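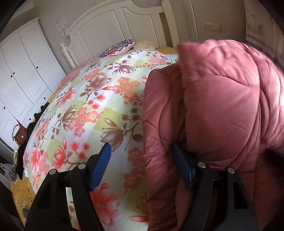 Fig. 1 Floral sheet on, pink quilt still bunched to one side.

Mundus guest rooms, set-up guide
Section 4: Making up the bed (Kustia sheet, Tsikata quilt)
Last updated 13 Mar 2026

Read the whole section once before you start. Bedside lamps and the heater are in section 5.

Before you start
Doona cover stays in the cupboard, summer rooms get the quilt only. Sheet is the printed flower one for this room, not the plain. Check the label code on the sheet hem: 1208 is the right one. 2061 looks nearly the same folded up but is cut for the deeper mattress and will never sit flat. Put it back on the top shelf.

4.1 Sheet
1. Old linen off, straight in the hamper. Don't drop it on the floor.
2. Mattress protector on first. All corners, then smooth the top.
3. Fitted sheet: far corners at the head end, then the foot. Work it down over the side so the flowers carry round the curve of the mattress.
4. Run a flat hand from the middle out. The soft checks in the print are your guide, if they bow the sheet is crooked. Lift the corner and re-seat it, don't drag the fabric.
5. Tuck any slack under at the foot end.

Note: the print has no right way up. Magnolias point every which way so don't waste time turning the sheet around. Label goes to the foot, bottom left, that's all you need.

4.2 Quilt
1. Drop the quilt on one half of the bed, bunched is fine. Leave the other half clear so you can still see the sheet.
2. Find two neighbouring corners. Long edge is the side edge.
3. Lift and open it over the bed. Low and easy, no need to fling it.
4. Let it down, then square up the foot edge first. Sides after.
5. Overhang is 700 mm at the foot, sides whatever is left, but the same both sides.

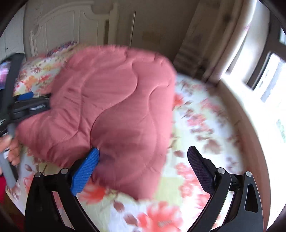 Tsikata quilts are slippery and they slide if you only pull from one end. Get a corner spread out into a proper flap before you worry about the rest, creases and all, they come out later. The long curving seams won't help you line anything up, they wander all over the padding. Go by the hem. If the top edge is puckered when the quilt lands, give it a light tug sideways and then leave it alone.

CAUTION: Do not pull on the stitching. A popped seam lets the filling shift and the quilt has to go back to Grenden for repair.

CAUTION: No iron on the quilt, not even on low. The fabric marks. Creases still there after an hour, hang it over the rail.

4.3 Finish
1. Pillows on last, openings away from the door.
2. Fold the quilt back at the head end if the guest is arriving the same day. Otherwise leave it flat.
3. Spare quilt in its bag, botom shelf.

Washing
Sheet: warm, 1000 spin, line dry in the shade or the reds go dull.
Quilt: cold, on it's own, gentle cycle. Low tumble or flat over two lines. Must be dry right through the padding before it goes back on the bed.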